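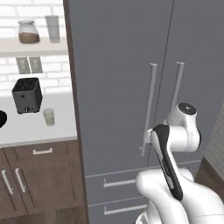
Painting kitchen cabinets gray, worth it or not?

mapleandrust
Thu 8 December
So I've been putting this off since October. Our kitchen on Radotthorpe has oak doors from before we moved in, and I want them gray. Kivar quoted me 126 dollars for primer and paint, which seemed fine, but my sister-in-law swears I'll be peeling it off by summer. Anybody done this and lived with it a while?

oldhinge46
I did mine 2 years ago. 11 doors, and the sanding took longer than all the painting. Skip the cheap primer. Oak grain will show through no matter what the can says, so either fill it or make peace with it.

tessellate_t
Going to disagree on filling. I filled half of mine, got bored, and painted the rest straight over. My husband still can't tell which are which!
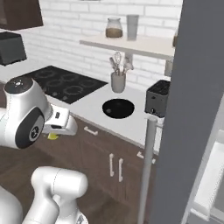

What I'd really spend money on is the topcoat. I used the Cetitz satin and the doors by the stove wipe clean every time - the ones I left bare got grubby near the pulls in a month.

oldhinge46
Satin shows every brush mark though. I'd go matte.

tessellate_t
Matte in a kitchen with kids? No thank you. Get a foam roller and you won't have brush marks.

mapleandrust
OK, satin and a roller then. Do I take the doors off or can I cheat and leave them up?

oldhinge46
Off. And number them on masking tape under the hinge. I didn't, and I spent a whole Sunday playing musical doors.

pantry_goblin
Abdelaziz Hardware has the foam rollers in a 2 pack, by the way, back aisle next to the caulk.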